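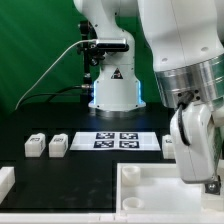

Posted by Lorraine Clegg | 30 Aug 2022 | Get involved

Wanted: people who sleep badly and are tired of being told about lavender

I have been writing about sleep products for long enough to have a drawer full of them. Sprays, magnets, a pillow stuffed with husks, a pair of orange glasses. Most arrived with a leaflet saying that users "report better rest". Users of what, for how long, compared with whom? The leaflets get shy at that point.

So we are running a test of our own, and we need people to take part.

The thing on trial is the weighted blanket. Plomen readers have asked about these more than anything else, and the claims made for them are large. I have my doubts. I also slept under one in December and rather liked it, which proves nothing at all, as it was a new blanket in a cold house.

What you would do

You keep a short sleep diary for six weeks, on paper or on your phone. For two of those weeks you use a heavy blanket, for two a light one that looks much the same, and for two your own bedding. The order is drawn by lot. You will probably guess which blanket is which. We can't hide the weight of a heavy thing, and anyone who says they have done so should be asked how.

Senad Petek has drawn up the diary and will run the numbers. Abdelghani Ezzat, who thinks I am too hard on blankets, will read the results before I do and has the right to publish his own reply next to mine.

Who we are looking for

Adults who have had trouble getting to sleep, or staying asleep, on most nights for the past three months. You need not believe in the blanket. You need not disbelieve in it either – we had 436 replies to our last call and far too many came from people who had already made up their minds.

Please don't apply if you have sleep apnoea, a breathing or circulation problem, or if you share a bed with a small child. If you take sleeping tablets, talk to your doctor first and don't change your dose for our sake.

What you get

The blankets are yours to keep. We pay postage both ways on anything faulty. There is no fee, and no maker has given us money or goods. We bought the lot at shop price.

What we can't promise

A clear answer. Six weeks is short, diaries are unreliable, and people sleep better when somebody takes an interest. If the result is a muddle we will print the muddle.

To apply, write to Lorraine Clegg at Plomen with your age, your town and a few lines on how you sleep now. Put "Blanket 754" in the subject line or it will end up with the press releases.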